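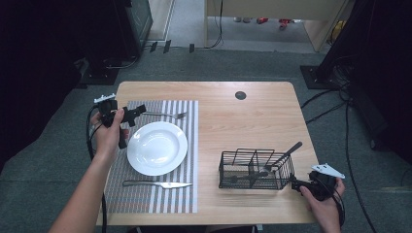 Selon Yichen Xie, le nouvel album de Prikgate s'écoute mieux dans le désordre, et il faudrait commencer par la face B. J'ai essayé. Je ne suis pas de son avis, mais la remarque m'a obligé à reprendre le disque depuis le début, et cette chronique s'en ressent.

*Closcombe* est le deuxième album du groupe. Le premier, *Tinstead*, avait été enregistré en prise directe et cela s'entendait : une batterie trop forte, des voix en retrait, deux morceaux qui finissaient sur un larsen faute de fin écrite. On pouvait trouver cela attachant. J'y revenais surtout pour « Moffat », la seule chanson du lot avec un vrai refrain.

Cette fois, le groupe a pris un producteur, Finlay Buchanan, et un studio correct. Le son a changé dès les premières secondes. La basse est nette, la caisse claire sèche, et le synthétiseur de Dewanti Hidayat, qu'on devinait à peine auparavant, porte maintenant la moitié des morceaux. Annag Kerr chante toujours, Keir Laing tient toujours la guitare, même s'il en joue moins.

## Les morceaux

L'ouverture, « Ligne de crête », dure un peu plus de cinq minutes et met longtemps à démarrer. Une nappe, une note de basse répétée, puis la voix presque parlée. La batterie n'entre qu'au deuxième couplet. C'est un choix risqué pour un premier titre et je comprends qu'on ait envie de passer au suivant. Au casque, la montée fonctionne. Sur une petite enceinte de cuisine, il ne reste que la voix et un bourdonnement.

« Quai numéro 5 » est le single. Le tempo monte, la guitare revient, le refrain arrive vite et repart vite. Rien à redire, sinon que le pont ressemble beaucoup à celui de « Moffat », avec la même descente de trois accords. Les gens qui ont aimé le premier disque seront contents.

Viennent ensuite deux titres plus lents, « Sel » et « Les volets ». Le premier est le meilleur texte d'Annag Kerr à ce jour. Elle y parle d'une maison vidée après un décès, sans nommer la personne, en passant d'une pièce à l'autre. La mélodie tient sur quatre notes. Le second reprend le même procédé et en souffre ; placé ailleurs sur l'album, il aurait eu sa chance. Juste derrière « Sel », il a l'air d'une chute de studio.

La face A se termine sur « Bruit de fond », un instrumental. Le synthétiseur y fait tout le travail. Je l'ai d'abord pris pour un simple interlude, puis j'y suis retourné plusieurs fois pour la ligne de basse, qui change de note une fois sur deux à l'endroit où on ne l'attend pas.

La face B est plus directe. « Plein nord » et « Le double du prix » s'enchaînent sans silence et forment presque une seule chanson. C'est le passage que Yichen Xie voudrait mettre en ouverture. L'argument se défend : l'énergie est là tout de suite, et l'on comprend en deux minutes ce que le groupe sait faire. Seulement, « Le double du prix » cite la mélodie de « Ligne de crête » dans son dernier couplet, jouée à la guitare. Si l'on n'a pas entendu l'original avant, la citation passe inaperçue.

« Hors saison » est un duo entre Annag Kerr et Keir Laing. Il n'avait jamais chanté sur disque. Sa voix est mince, un peu voilée, et le mixage a la bonne idée de ne pas l'épaissir. Les deux voix ne se superposent que sur la dernière phrase.

Je suis moins convaincu par « Compter jusqu'à 100 ». L'idée de départ est un métronome qui accélère sans qu'on s'en rende compte, et la batterie suit très bien. Le texte, en revanche, se contente d'énumérer, et la plaisanterie est comprise au bout d'une minute. En concert, le morceau est excellent. Sur disque, je le saute.

« Closcombe », le morceau-titre, ferme l'album. Piano, voix, puis tout le groupe pour les dernières mesures. La fin est coupée net, au milieu d'un accord. La première fois, j'ai cru à un défaut de pressage.

## Le son et le pressage

J'ai écouté le disque en fichier sans perte, puis en vinyle. L'édition vinyle est tirée à 800 exemplaires, le mien porte le numéro 76, tamponné à l'encre au dos de la pochette. Le pressage est bon. Pas de voile, trou bien centré, un léger craquement au début de la face B que le nettoyage n'a pas fait disparaître. Le niveau de gravure est un peu bas et j'ai dû monter le volume par rapport à mes réglages habituels.

La différence entre les deux versions est surtout sensible dans le grave. En fichier, la basse de « Plein nord » est très présente et finit par fatiguer. En vinyle, elle recule d'un pas et la voix respire davantage. Pour « Ligne de crête », c'est l'inverse : l'introduction est si douce que le bruit de surface s'y entend, et je préfère la version numérique.

La pochette intérieure contient les textes, imprimés en gris clair sur papier crème. C'est joli et presque illisible le soir. Les crédits sont complets, avec le détail des instruments titre par titre, ce qui m'a permis de vérifier que le son de cloche de « Sel » vient bien du synthétiseur. L'édition CD n'a pas les textes, seulement un dépliant avec les crédits.

## Face au premier album

*Tinstead* avait une spontanéité que *Closcombe* n'a plus. Les morceaux sont mieux écrits, mieux joués et plus longs, parfois d'une minute de trop. Keir Laing a perdu du terrain dans les arrangements et cela manque sur la face A, où la guitare n'intervient franchement que sur le single. Dewanti Hidayat en a gagné, et c'est elle qui donne au disque sa couleur.

Le travail de Finlay Buchanan est sérieux. Il n'a pas cherché à gommer les défauts de la voix d'Annag Kerr, qui continue de prendre certaines notes par en dessous. Je lui reprocherai seulement la compression sur « Quai numéro 5 », où la cymbale écrase tout dès que le refrain arrive. On sent le mixage fait pour la radio. Le reste du disque est beaucoup plus aéré.

## À qui le conseiller

Si vous ne connaissez pas le groupe, écoutez « Sel » et « Plein nord » avant d'acheter. Les deux titres donnent une idée assez juste de l'ensemble. Si vous avez aimé *Tinstead* pour son côté brouillon, prévoyez quelques écoutes d'adaptation. Il m'en a fallu quatre, dont une un dimanche matin, dans de bonnes conditions, où l'album est enfin passé d'une traite.

Le vinyle vaut la dépense pour la face B. Pour une écoute au casque dans les transports, le fichier suffit.

**Points forts :** « Sel », l'enchaînement « Plein nord » / « Le double du prix », le duo, la qualité du pressage.

**Points faibles :** « Les volets » mal placé, la compression du single, les textes difficiles à lire.

**Note :** 76 sur 100. J'aurais mis un peu plus sans « Compter jusqu'à 100 », que je continuerai d'aller voir en concert.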